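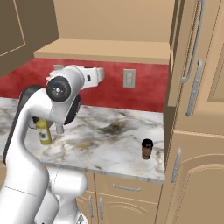

A yellow bottle on a marble countertop.

Darnoteo to extend refill scheme for household cleaning liquids to Erthorpe

ERTHORPE, 28 September 2018. Darnoteo, the supplier of concentrated cleaning liquids, will open its second refill depot in Erthorpe next month. The depot will serve homes and small businesses within 9 miles of the town and will supply washing-up liquid, surface cleaner and laundry liquid in returnable containers.

The Erthorpe depot follows a trial in Zolberg, which closed in June. During the trial, 446 households exchanged empty containers for full ones at a fixed collection point. A total of 3357 containers were returned, inspected, washed and refilled. Containers that failed inspection were shredded and the material was sent for reprocessing.

Each container is made from a single grade of plastic, including the cap, and carries a printed number on the base. The number is read when the container comes back, so that the depot can record how often it has been filled. Containers are withdrawn after 40 fills, or sooner if the neck thread is worn or the wall has cracked. Labels are fixed with an adhesive that releases in warm water and leaves no residue on the plastic.

The liquids are delivered to the depot as concentrates and diluted on site with softened water. Dilution is carried out by weight. A sample is taken from every batch and checked for acidity, thickness and active content before filling begins. Batches outside the stated limits are held back and corrected or disposed of.

"The trial showed us where the wear occurs," said Delphine Obi, operations manager at Darnoteo. "Most rejected containers had damage at the neck. We have changed the shape of the thread and increased the wall thickness at that point. The new containers will be used at Erthorpe from the first day and brought in at Zolberg as old stock is withdrawn."

The washing and filling line was supplied by Tôn. It rinses each container twice, dries it with filtered air and fills it to a set weight. Rinse water from the second stage is reused in the first stage of the next cycle. The line can be switched between products after a full flush of the filling heads.

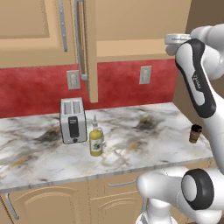 Can customers bring their own bottles to the depot?
Only numbered Darnoteo containers can be accepted, as the filling heads are made to fit one neck size and the number is needed for the fill record.

Customers pay a deposit on the first container and then pay only for the contents. The deposit is refunded when a container is handed back without exchange. Damaged containers may be returned in the same way, provided that the number can still be read. Caps should be left on and containers should be empty.

"Users asked for clearer dosing instructions, particularly for the surface cleaner," said Tharushi Bepari, product chemist at Darnoteo. "The revised label gives the amount in capfuls for a standard bucket and for a spray bottle. It also states which surfaces should be tested first. Natural stone is one of them, and the descaling product should not be used on it at all."

The descaling product remains outside the refill scheme and will continue to be sold in sealed bottles.

Registration for the Erthorpe depot is open to households and businesses. Price lists, safety data sheets and collection times are available from Darnoteo customer services on request.

ENDS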